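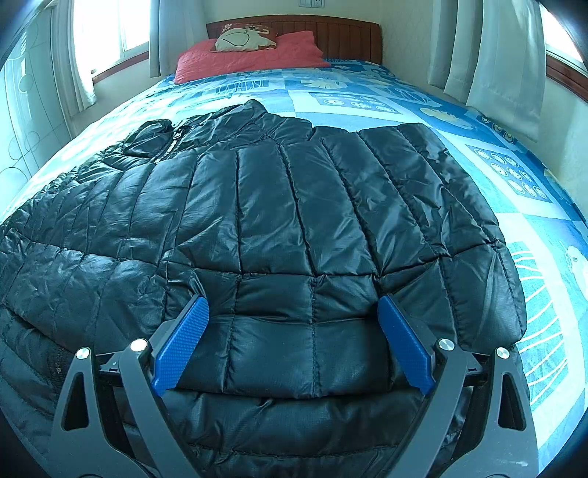

Sat 20 September

The Flatbridge branch closed to the public at noon and the seasonal changeover began directly afterward. This diary is kept for the use of whoever holds the post next year, and the entry is longer than usual for that reason.

Winter coats are now accepted at the front counter. The summer rule, under which heavy outerwear was sent on to Momidlow, ended this morning. The notice in the window was replaced before opening, although the old one remained on the side door until a patron pointed it out. The side door should be added to the opening list.

Stock on hand at the start of the day stood at 568 garments. Of these, 87 are coats and jackets fit to lend, and the remainder are mostly school clothing and knitwear. The coat figure is lower than the branch would wish to see at this point in the year. A request for a transfer was sent to Momidlow in the early afternoon. No reply had been received when the office was locked.

The Ornetti rail, which holds the long coats, was moved from the back wall to the bay beside the fitting room. It is heavier than it looks and one caster sticks. The bay receives afternoon sun through the upper window, and the dark wools at that end faded noticeably last winter. A blind has been requested before. The request has been made again, in writing, and a copy is in the gray folder.

Padded garments are to be stored flat on the wide shelves until issued. They were hung last year, and several came down in November with the filling settled in the lower panels. Zippers are to be closed and pockets checked before shelving. Items found in pockets go in the tray under the counter, with the date written on the slip. Today's finds were a bus pass, a glove and a quantity of birdseed.

Two garments were withdrawn for repair. The first, a child's raincoat, has a torn storm flap and can be mended here. The second has a broken zipper and was set aside for Wanigasekara, whose van calls on its usual round. The repair book had not been filled in for the previous collection, and the missing lines were entered from the receipts. Staff are reminded that the book is to be signed when goods leave the building, including when the driver is in a hurry.

The lending period was discussed at the close of the sorting session. The present rule allows a coat to be kept until the end of the cold season, with no renewal required. One view was that families who move away should be asked to return items sooner. The opposing view was that a coat in use is serving its purpose wherever it happens to be. The matter was left open and will go to the next regular meeting.

The heating was tested and the radiator in the sorting room did not come on. The valve was turned fully in both directions without result. The room is comfortable at present but will not be so for long.

Hangers are short again. The office was locked at ten past five, and the key was returned to the box.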